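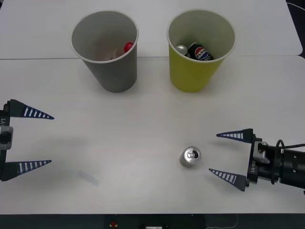 I have been in charge of recycling on our floor since Sunday night, when I made the mistake of replying to an email. A thread.

The email was from Nokuthula Engelbrecht, subject line "bins???", and it said the hauler had charged us again for contamination. Contamination is what they call it when you put yogurt in with the cardboard. I wrote back "happy to help!" and by 8 the next morning I had a title.

First discovery: we had one big blue bin, and on the lid was a sticker listing everything that could go in it. The sticker had been rained on. We are indoors. I have stopped asking.

Second discovery: everybody in this office believes they are good at recycling. Odair Toledo gave me a speech about it while holding a banana peel over the paper tray.

So the plan was to sort by color. Gray for bottles, yellow-green for cans. I picked the colors by looking at what we already had in the supply closet – this is called design.

I wanted to buy proper bins right away. Kgomotso Ngcobo, who approves purchases, asked whether I had "tested the concept." I had not tested the concept. The concept was that a can is a can.

But fine. We tested it small, on a tabletop, with cups.

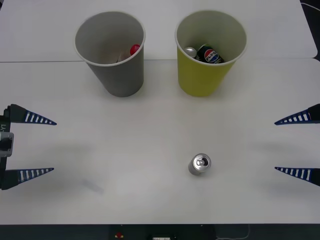

Color sorting has one job, and that's letting a person who is thinking about lunch get it right without reading anything. I'm pleased to report it mostly holds up. The yellow-green cup has a Pepsi can and a silver one in it, both where they belong, and I felt a small, undignified pride. Then there's the gray cup, with its little red bottle cap and, next to that, something beige and crumpled that might be paper or might be a wrapper. I have looked at it for a long time. It is our entire contamination problem at desk scale.

And yes, there's one silver can standing out on the table all by itself, with the can cup right up there past it. Every office has this can. Ours usually lives on top of the microwave.

Showed Kgomotso. She asked where the beige thing was supposed to go. I said trash. She asked where the trash was in my system. We had a quiet moment together.

So there is now a third color. It's black. Lungile Nkosi in accounts wanted it to be purple and sent me 11 reasons, a couple of them pretty good.

Next fight was caps. Cap on or cap off? I asked the hauler, who said on. I asked the building, who said off. I asked Esperanza Ferreira, who used to work for a hauler, and she said it depends and then ate a sandwich at me until I left.

We're going with on. If you feel strongly about this, my replies are open and I will be in a meeting.

The real bins came from a place called Prillus. They arrived flat, with 30 screws and a drawing of a man smiling at a bin. It took me most of an afternoon and I smiled at no point.

They are now by the kitchen door. Gray, yellow-green, black. No stickers, no lists, no laminated poster of a sad turtle (Odair had one ready).

End of day one: cans in the cans, bottles in the bottles, and one fork in the bottles. A metal fork, from our own drawer. I washed it and put it back.

Day two: the fork was in the cans. I guess somebody thought about it overnight and decided it was metal.

Anyway, if you work on our floor and you're missing your lunch container, the one with the blue lid, it was in the black bin and it's on my desk. Please come get it. It has soup in it.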